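Hanger Return and Storage: A Study of Shared Wardrobe Space
Student Project Report, Department of Design and Domestic Studies, Vávra College

1. Background

The Jerkari residence provides one shared cloakroom for 300 students. Wire hangers are bought in bulk each April from the supplier Pokell, and the house records show that 897 were purchased over the past three years. At the start of the project only 200 remained on the rails. The remainder had been bent, taken to private rooms or left in piles where they caught on one another.

The project examined whether a simple sorting station would keep more hangers in use. The station consists of a table with a white surface and a basket.
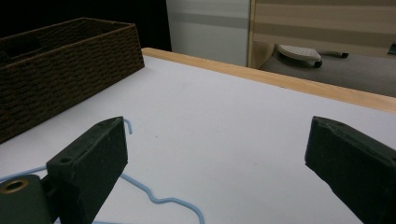 Its purpose is to give each hanger a short inspection before it goes back to the cloakroom. The work was carried out under the Flillitz small projects scheme, with a total budget of 3585 crowns.

2. Materials

The hangers studied were of one type: thin coated wire in light blue, with an open hook and a twisted neck. The shoulders carry a small wavy notch, intended to hold straps in place. A white surface was chosen because the pale wire is difficult to check against patterned cloth.
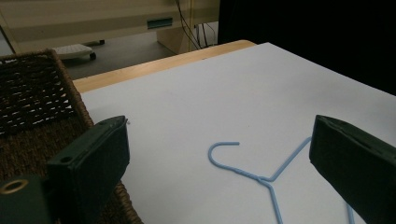
The neck received particular attention. Where the twist has loosened, the hook turns freely and the garment swings round on the rail. Hangers in this condition were set aside for repair - in most cases a pair of pliers was sufficient.

3. Procedure

Each hanger is laid flat on the white surface, one at a time. The hook is checked first, then the neck, the shoulders and finally the bottom bar. A bar that does not lie level with the table is straightened by hand.

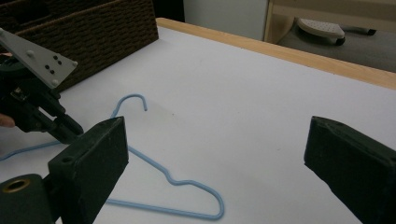

Report prepared by the Storage and Reuse Project Group, Second Year
Submitted Nov 15, 2025

Sound hangers are placed in the basket with all hooks facing the same way. This proved the most useful rule in the procedure, as hangers stored in mixed directions became tangled when the basket was moved. The basket stands to the left of the working surface and is emptied before each session. 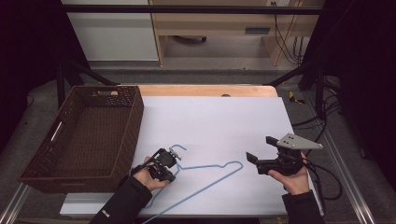
4. Findings and Further Work

Residents returned hangers more readily when the basket was kept in the same position. The woven sides did, however, catch the tips of some hooks, and a smooth liner should be tested. The group also recommends a lower table for seated work and a separate box for repairs - the present arrangement leaves damaged hangers on the floor. Both items can be met from the remaining budget.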